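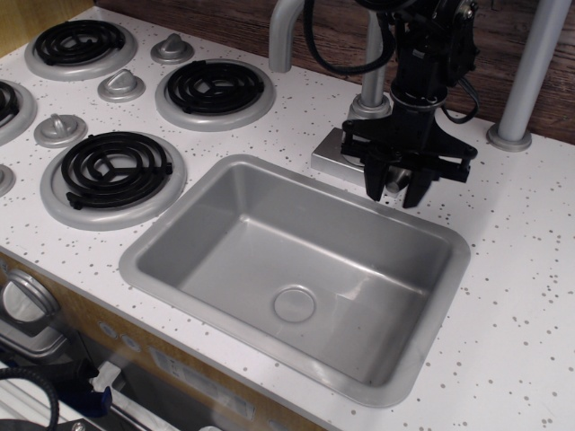

Miranda gripper above the sink, play kitchen counter

Miranda Arm Kit, Home Workshop Version
Disuvo – Kits and Parts
Page updated September 10, 2024

Miranda is an arm and parallel gripper kit for people building at home or in a shared shop. It hangs over the work instead of standing on it, so the counter stays free for whatever you are practicing on. The kit ships unassembled. You will need a set of hex keys, a small torque driver and a free evening.

What you get
Arm sections, brackets and bolts
Wrist section
Parallel gripper, two fingers
Cable set with spare ties
Control board and power supply
Printed build guide, 16 pages

What you supply
An overhead mount (see below)
A computer with a free USB port
Something to work on

Specifications
Working reach: 786 mm
Power supply: 13 V, included
Finish: black

Overhead mount
The arm bolts to any rigid beam or plate. We sell the Musel crossbar separately, and plenty of owners make their own from steel tube. Check for flex before you put the arm up. Push sideways on the beam with one hand. If it moves, brace it.

Working surface
A toy kitchen makes a good first bench. The knobs and faucet give the gripper something to reach for, and the counter is light enough to shift when your mount turns out to be off center. Fix the unit to the floor or a heavy board before the first powered run.

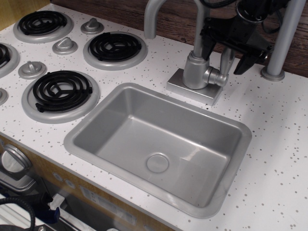

Set the height with the fingers pointing straight down and leave clearance over the tallest thing on the counter, which on a play kitchen is usually the faucet. Then run the arm slowly through its full travel with the gripper open. Watch the cables as much as the fingers. They need slack at the wrist, but a loop that hangs too low will catch on a spout or a post – tie it back and run the travel again.

Start with low grip force. Plastic fittings mark easily and can crack at the base.

Compatibility
Works with Vustedow control software, version 2 and later. Kits bought before January need the replacement board, sold on the spare parts page.

Rated gripper life
2,000 open and close cycles between finger pad changes. Pads are sold in pairs.

Build guide and drawings by Fouzia Abbasi. Corrections can be sent through the contact form. Please include the number printed on your control board.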